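Keep the Bad Stitches

Mirjam Geerts
February 24, 2024

Most groups collecting demonstrations for a suturing policy delete too much. I did it myself on the first Rellonby set, and I would like to argue against it while the habit is still easy to change.

The usual procedure goes like this. An operator sits at the console and drives the instruments through a task: pick up the needle, place it, drive it, extract it, tie. Every attempt is recorded as video from the wrist camera plus joint positions, jaw angles and console inputs. At the end of the session someone reviews the attempts and sorts them into two folders. Clean attempts go to training. The rest are archived, and archived data is almost never opened again.

In our first round we recorded 153 attempts and kept the ones a reviewer judged clean. The policy trained on them looked good when the needle was presented well and the tissue lay flat. Given a needle rotated a little in the jaws, it drove anyway, along the arc it would have used with a correct grip. It had no other response available. Every example of a person noticing a bad grip and fixing it was in the other folder.

The reason people give for filtering is that imitation learning copies what it is shown, so one should show it only good work. I accept the premise. The trouble is with the unit. A ninety-second attempt is scored as a single object, and a slip in the fourth second condemns everything after it, including a competent recovery. The recovery is good work. It happens to begin from a bad state, and a bad state is where a deployed policy will spend a fair part of its time.

Scoring by segment fixes most of this. We now cut each attempt at the points where contact changes: jaws close on the needle, needle meets tissue, tip comes out, jaws release, thread is taken up. Each segment gets its own label from a list of 12. "Regrasp" is a label. So is "abort and withdraw." A slip is marked and excluded from the imitation loss, but the frames after it stay in. This takes longer than sorting into two folders, and I won't pretend otherwise. A reviewer who used to clear a session before lunch now needs the afternoon as well.

The second thing I would change is how the workpiece is prepared. The Detomar protocol, which many of us copied, calls for a fresh site for every attempt. That is sensible if the purpose is to compare operators. For training data it produces a set in which there is never old suture in view, never a previous knot near the entry point, never a surface already puckered by the last pass. A policy that has only seen clean ground learns, quite reasonably, that any dark curved line is the thread it is supposed to be holding. Ours reached for an old tail three times in one evening.

So leave the previous stitches in. Let thread fall across itself and across the instruments. Place the next bite next to the last one, at the spacing a person would really use, and do not trim every end to the same length. 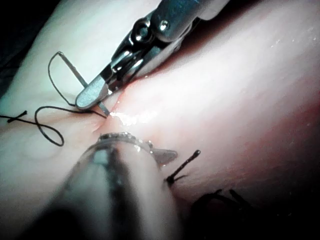

Lighting deserves the same treatment. The Meijer rig we started on had a diffuse ring that removed nearly all highlights, and the segmentation people liked it very much. When the policy moved to an arm with a single strong source, needle tip detection fell apart, as a steel needle and a patch of glare on moist tissue are hard to separate if you have never been made to separate them. We now vary source angle and brightness between sessions and let part of the field go black. Operators complain, with some justice. They also slow down under poor light, and the slower approach shows up in the data as a useful correlation between visibility and speed.

There are two objections I take seriously. The first is that mixed data may teach the errors along with the repairs. It can, if the labels are careless. In our second set, 19 segments had been cut late, so that the start of the slip was included with the recovery, and the policy did learn a small downward twitch before regrasping. Correcting those cuts and retraining removed it. I read that as an argument for better labeling and for having a second person check the boundaries.

The second is cost. Retel, whose annotation tool we use, charges by the segment, and a segmented set is several times the price of a sorted one. A small lab may have to choose between fewer attempts, finely cut, and more attempts, coarsely sorted. I would take the fewer. I cannot prove this generalizes past suturing. Rigid assembly may be different, because parts there do not deform and a failed insertion can often be restarted from a known pose.

What I would ask for in any published set is modest: state how many attempts were recorded as well as how many were released, state the rule that separated them, and put the rejected ones somewhere they can be downloaded. We will post ours for both Rellonby rounds in April, with the late cuts left in a separate directory so that anyone who wants to reproduce the twitch can do so.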